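PRORKDALE - Skemell has changed how it looks after the gripper on the robot cell at its Prorkdale workshop, after worn finger pads put the machine out of use twice in April.

The company said the foam facing on the two fingers is now checked every 266 picks and replaced at 2000, whether or not it looks worn. Staff had been waiting until the robot began to drop things.

A pad change takes one person three minutes. The arm is stopped, the old pads come off, and the new ones are pressed on and left under light pressure. The bolts on the finger links are then checked with a torque driver, and the open and closed positions are set again in the controller.

The cell is brought back at low speed on a table of small items before it returns to normal work. Markers are used for the first picks - they roll easily, and a pad that sits crooked tends to push them away.
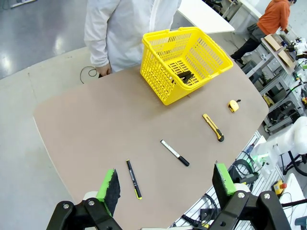
I-hsuan Yeh said the pads were only part of the trouble, and that the April stops would have been shorter if spare sets had been kept at the cell. Two sets are now stored there.

Mekitz, which supplies the foam, has been asked for a denser grade. Skemell expects to try it on one finger first and compare the wear.

A second cell at the Psarras site will move to the same schedule once its controller has been updated.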